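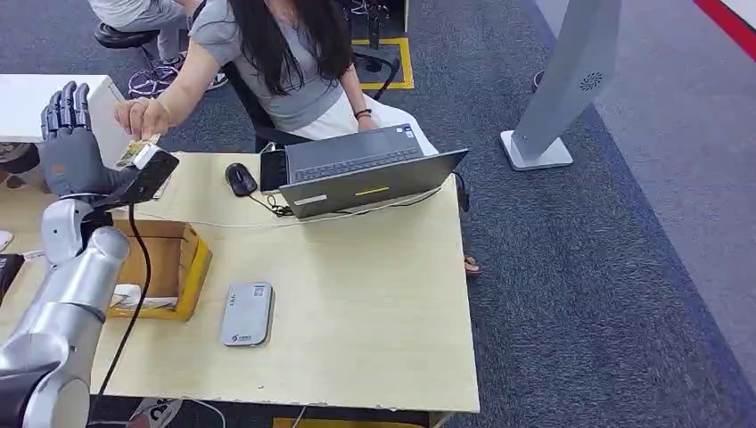 **Speaker notes: Automation at the service desk, Zerwood office**
18th June, staff session

**Slide 1. Opening**

Good morning. I have been asked to report on the card desk trial that began in February, and on what it means for the people who work there. Questions are welcome at any point.

**Slide 2. The task**

- The arm holds the card reader. The person presents the card to it.
- Before the trial, desk staff held out the reader themselves, up to 440 times on a busy day.
- The arm was supplied by Umach. Derkach maintains the software.

*(Pause. Ask who has worked a full shift at the desk.)*

**Slide 3. What has changed**

The desk handled about 380 cards a day in the last month of the trial. Staff report less strain in the wrist and shoulder. They also report more waiting, as the arm is slower than a practiced colleague. Both findings are in the written report, and management accepts both.

Checking names, correcting entries and dealing with refused cards remain with staff. These duties now fill most of a shift, and the job description will be revised to say so.

**Slide 4. Staffing and training**

- No position at the desk will be removed as a result of the trial.
- Each member of desk staff will receive 5 hours of paid training.
- Any employee may stop the arm at any time and need not give a reason in writing.

**Slide 5. Next steps**

The Bivance office will begin its own trial once the training is complete. Pay grades are still under discussion. Do not give a date if asked.

*(Leave the contact slide up during questions. Collect the feedback forms at the door.)*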